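Chapter 3
Loose Parts in Bins and Trays

Before you read this chapter, you should know the words pallet, rack and unit load from Chapter 2. You will need a pencil and a ruler for the exercises at the end.

In the last chapter all goods were stacked. Each box had a place and a direction, and a worker could find it from a drawing. In many workshops this is not the usual case. Parts come from a saw, a press or a paint line and they fall into an open container. They stay there in any position until the next person or the next station needs them. We call this random storage, and the container is called a bin.

Random storage looks careless to a visitor, but it is a decision like any other. To put 3356 small blocks in straight rows takes many hours of work. To let them slide into a bin takes almost no time. The cost comes later, when each part must be taken out again. A large portion of this chapter is about this second cost and how the shape of the bin can make it smaller.

Nuria Berhe was for many years the supervisor of the storage hall at Valdebenito, a maker of building toys and school materials in Pinville. In her training notes she asked new workers to look first at the bin and only then at the parts. She wanted them to see the walls, the corners, the floor and the holes. Most of the terms in Section 3.1 come from these notes.

A bin with sloping walls has a floor that is smaller than its opening. The slope brings parts down toward the floor and gives more room for the hand or the tool at the top. The corners of the floor are still difficult places. A long part that lies flat against a wall can be taken only from one side, and two parts that touch each other can move together when one of them is lifted.
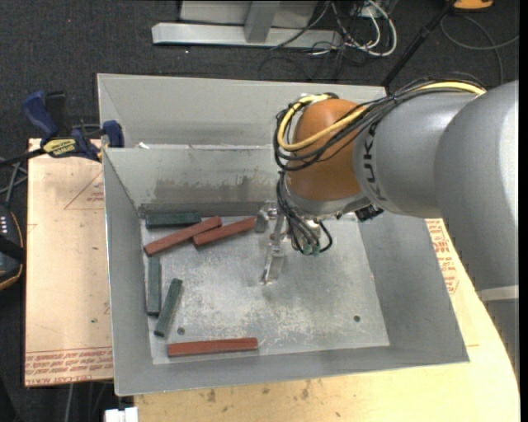 Why are long blocks harder to pick from a bin than short ones?

A long block touches more things. It can lean on a wall, lie across its neighbor or close the way to a part under it. It must also be held near the middle, or it will turn while it is lifted. A short block has these problems too, but less often.

The surface of the floor also has its importance. Sheet metal is easy to clean and strong against impacts, but it takes scratches with use. Scratches are not a defect for storage. They become important when the parts are painted, and then a rubber mat of the Levanine type can be laid on the floor.

Color is a help for sorting only if it has a meaning which everybody knows. At Valdebenito, each color stands for one length, and the list hangs next to the scale. When the list was changed one November, the workers needed 11 days to stop making mistakes with the old meaning.

In this chapter you will learn:
how to name the parts of a bin
how to choose the depth and the wall slope
how to estimate the time for emptying a bin by hand
when a tray with separate places is the better choice

Key words: bin, wall slope, random storage, contact, dead corner, tray

3.1 The Parts of a Bin

We begin with the Nalau bin, an open container with four walls and a flat floor.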